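ok I've been promising a breakfast thread for weeks so let's go. I moved to Parry in May and I have been slowly eating my way through every slice of toast this town will sell me

ground rules: has to be toast. not a bagel, not an English muffin (I love you, English muffins, this isn't your thread). butter on it or butter next to it, I'm easy

first stop was Kosero, the little place by the bus station. sourdough, cut so thick you have to kind of unhinge your jaw. they bring the butter in a tiny dish and it's SOFT. do you know how rare that is?? I almost cried at the counter

downside: 31 minutes for two slices and a coffee. I had a book so whatever, but don't go there before work

then Zorora, which everybody at my office swears by. it's fine! the cinnamon toast is really good, the plain toast is just bread that got a little warm. I went back a second time to be fair to it and had the same opinion with more cinnamon

also they charge 70 cents for jam. for JAM. the little packet kind
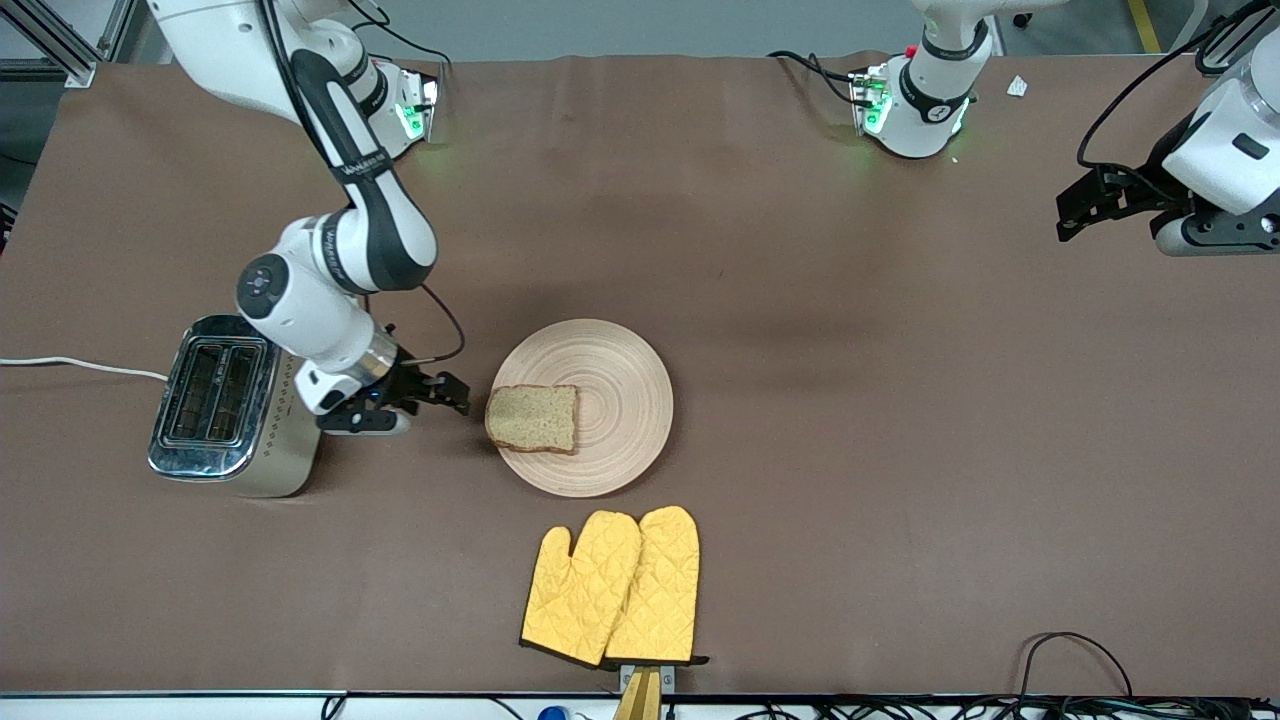
anyway, that jam charge is what got me making toast at home again, and now I have opinions about bread storage too, sorry in advance

I used to keep the loaf in the fridge because my mom did. stopped doing that. now I slice the whole thing the day I buy it, freeze it flat in a bag, and toast it straight from frozen, one notch higher than usual. so much better, the middle stays kind of chewy

rye takes longer than you think. raisin bread burns if you look away for one second, I've lost so many raisins

someone in my replies asked about butter and I've landed on salted, left out overnight with a lid on. if your kitchen gets super hot maybe don't, mine stays pretty cool till August

oh and I forgot Workon! it's mostly a lunch place but they open at 7 and do a milk bread toast with honey that's about the size of a paperback. you can get it cut in fingers if you ask. ask!!

I had it on a Thursday when it was pouring out and the windows were all fogged up and I stayed for a second one. no regrets, I skipped lunch

current ranking: Workon, then my own kitchen, then Kosero (would be first if I had more free time), then Zorora for cinnamon only

still haven't tried the diner out past the water tower. I hear they do Texas toast with the eggs and it comes on its own plate. going this weekend if the car behaves

if you know a place around here with good seeded bread please tell me, I've been buying the grocery store one and it's mostly air

edit: yes I know about the bakery on Main, they're closed till they fix the oven, I check every single morning on my way to the bus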